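The Landscape on the Label

There is a shelf in the staff room of the Szewczyk Library in Tinville that holds the drinks left over from public meetings. By the end of a busy season it may carry bottles from several suppliers, and a person waiting for the kettle will find that almost all of them show a view. There are peaks, streams, stands of pine and a good many lakes. The contents are colourless and, to most palates, very nearly identical. The label is therefore asked to do a great deal of work.

It is the position of this writer that the picture on a bottle of water deserves more scrutiny than it receives, and that public bodies which purchase bottled water in quantity should give some thought to what they are being shown. In the past financial year our own service bought 2,000 bottles for meetings, readings and school visits. No one in the organisation, myself included, was asked at any point to consider whether this was desirable. The order was placed in April, as it had been in previous years, and the cartons arrived.

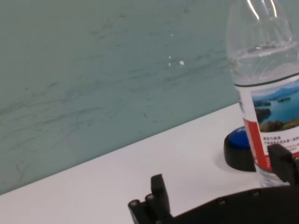

TINVILLE, 22 September 2018

A blue lake with small green islands, hazy mountains behind it and a pale sky over all: the label is a handsome one, and its photograph would not be out of place on a calendar. A red stripe runs down beside the view, and the small print underneath is in Chinese. A reader without that language is left with the landscape alone, and must take from it whatever impression the landscape gives.

That impression is a strong one. A lake seen from a green shore suggests distance from towns, from traffic and from pipes. It invites the purchaser to believe in a particular place, and to suppose that the water in the hand has some connection with it. The connection may well exist. I make no allegation against any bottler. My point is that a photograph is neither a statement of source nor an analysis of minerals, and that very few of us turn from the one to look for the other.

Marianna Borkowska, who chaired our reading group on food and its packaging, put the opposing case with some force. A label, in her view, is entitled to be attractive. People do not object to a cottage on a biscuit tin, and they are not deceived by it. She further observed that a pleasant picture on a plain table does a small service to the people seated there, particularly in the third hour of a budget meeting. I accept the second argument more readily than the first. A biscuit tin makes no claim as to where the biscuits were dug up, whereas water comes out of the ground somewhere, and the somewhere is what is being sold.

There is also the matter of what is done with the bottle afterwards. At the Burnine forum, attended by 260 residents, a good number of bottles were opened, sampled and abandoned. Vittoria Gatti, our events officer, emptied the remainder over the garden beds and sent the plastic for recycling. She has since proposed that jugs and glasses be provided wherever a tap is within reach, with bottles kept for outdoor events and for emergencies. The cost of 16 jugs is modest, and the washing up can be shared.

I support the proposal and hope that other branches will adopt it. Bottled water has its proper uses, and a household on a boil-water notice has every reason to be grateful for it. For an ordinary meeting in an ordinary room, the tap is sufficient. Those who would miss the scenery are reminded that the reservoir walk at Sernik is open daily - and that the lookout has recently had its benches repaired.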